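The woman who wants your hearing aid to know where you're looking

I'd been promised coffee and a demo. The coffee machine at Zimerell was out of order, so I got a glass of tap water and went straight into the demo, which meant sitting at a table with three loudspeakers pointed at my head while a pair of glasses tried to work out who I wanted to listen to.

The glasses are the reason I'd come. Zimerell has just been granted a patent on them, or more exactly on the bit of them that follows your eyes and tells a small earpiece which voice to turn up. It's the kind of news that normally gets a paragraph somewhere and then vanishes, but my dad wears hearing aids and hates them in restaurants, so I wrote and asked if I could come and have a nose about.

I was met by the firm's head of audio, who spent 19 years designing microphones for other people before she joined. She asked me to leave her name out of it. "My mother googles me," she said, "and then she rings."

So, the loudspeakers. One was reading the football results, one was a man talking about soup and the third was playing pub noise. For the first minute I heard all of it in one big porridge. Then she switched the glasses on, I looked at the soup man, and he came forward. I don't know how else to put it. The football was still there but it had gone into the next room. I looked left and it came back, and the soup went away.

"Everyone grins at that point," she said. I was grinning.

How it works, as far as I could follow: there's a tiny sensor on the inside of each lens watching your pupil, and a row of microphones along the top. The chip in the arm puts the two together. "The microphones were easy, we've had good ones for ages," she told me. "Eyes are awful. Eyes go everywhere. You glance at the door, you look at your chips, you check who's just walked past. If we followed every one of those you'd be seasick."

What the patent covers, she said, is the waiting. The glasses hold on to the voice you've settled on, and only let go when your eyes have properly moved on. I asked how long that takes and she laughed and told me to read the filing. I did, on the train home, all 40 pages of it, and I'm not sure I'm any the wiser.

The first version lived on a bicycle helmet. "It weighed as much as a bag of sugar and it got hot," she said. "We tested it in the canteen and people moved tables." That was January last year. The pair I tried look like ordinary glasses, if a bit thick at the sides – the sort an architect might pick on purpose.

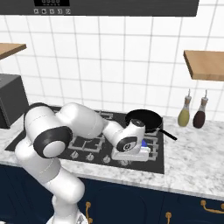

What it'll cost, and when

This was the part where the answers got shorter. The glasses will be called Silto, and the plan is to send out 1000 pairs to people who already wear hearing aids before anything goes in a shop. The frames come from a firm called Sembiring, who until now have mostly done safety specs, and the charging case is by Fukora.

Price? "Less than a good pair of hearing aids. More than I'd like." I pushed a bit and got nowhere.

Battery life was easier. She says they'll do a long evening out but not a whole day, and she's fed up with it. "I could give you a whole day tomorrow if you didn't mind a lump behind each ear. The people who tried them told us very clearly that they minded."

I asked the question I expect most of you are asking, about whether I could sit in a café and use these to listen in on the next table. She didn't duck it, I'll give her that. "A bit, yes. You can do that now by leaning over." The range has been kept short on purpose, she said, and nothing is recorded or sent to a phone. She did admit there had been a proper row in the office about whether to add recording, because some of the testers had asked for it – they wanted to play back what the doctor had said. For now it's out. She didn't sound as if the row was over.

She also told me something I hadn't thought about, that plenty of people who don't hear well watch mouths, and so their eyes are in the right place already. "They pick it up quicker than I did. I've got 21 pairs in that cupboard and I still look at my shoes when I'm thinking, so I keep losing whoever's talking to me."

I asked if my dad could try them. There's a waiting list, and she's put him on it. He says he'll believe it when he can hear the waiter.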